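To: Members, Astthorpe Residents' Association
Subject: Re: Changes to the shared recycling and waste collection

Dear members,

Thank you for the replies received on the revised collection arrangements. The office has been asked to answer the following message to the full list, as several households have raised the same points.

> The notice says that from October the blue bins will be emptied
> every second week. Our building has 30 apartments and one bin room.
> It is already full by the end of most weeks. Will we be given
> more bins, and what are we supposed to do with plastic bags?
> The Boltow contractor used to take them and now leaves a sticker.
> – Resident, Machala Court

The change to a two-week schedule applies only to paper and cardboard. Household waste will continue to be collected weekly, before 10 in the morning. Buildings with more than 65 registered residents will receive one additional paper bin. Machala Court falls below that number, but the building representative may apply for an extra bin by writing to the office. Applications take roughly 4 weeks to process.
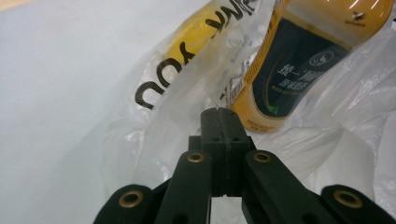 Plastic bags have been the most frequent cause of rejected bins since the contract with Boltow was renewed. Under the new terms, recyclable items must be placed in the bin loose. A thin white carrier bag with a bottle inside should therefore be emptied first: the bottle goes into the mixed recycling once it has been drained, and the bag goes into household waste or back to a store that accepts them. Tied bags will not be opened at the sorting plant in Skaltomis, and a bin containing them may be left unemptied.

Where a bin has been left with a sticker, residents are asked not to add further items to it. The building representative should remove the bags and report the bin to the office, which will arrange a second visit. The first such visit in any year is free of charge – later ones are billed to the building.

A revised calendar will be posted in each entrance hall. Households that need a copy in large print may request one by replying to the office directly and not to the list.

Sincerely,
The Office
Astthorpe Residents' Association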